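3.2 What people told us about wearing second-hand

I went into the Takard interviews expecting to hear about money, and sure, money came up. But of the 409 shoppers I talked to, most wanted to tell me about softness. An old T-shirt has been washed so many times that it hangs differently, and people have strong feelings about that! Faded prints did well too – a grey, smudged-looking print didn't put buyers off at all (see Figure 4).

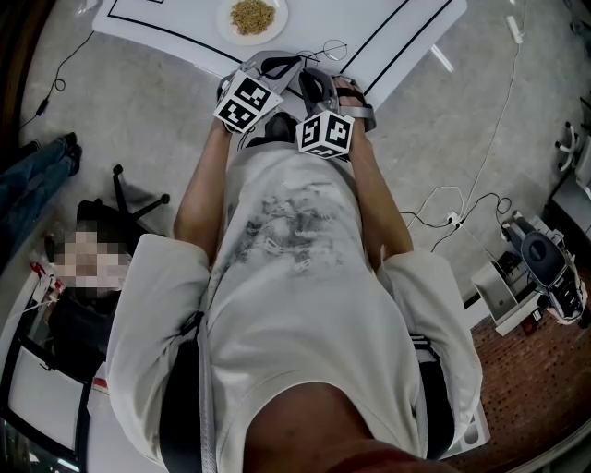 Figure 4. White T-shirt with a large grey print, smudged in look.

The Farouk shop sold 922 tops in October, and I'd love to say why plain ones moved slower, but my notes are thin there. Trullier priced everything the same, so I've left its numbers out of Table 2 and come back to them in 3.3.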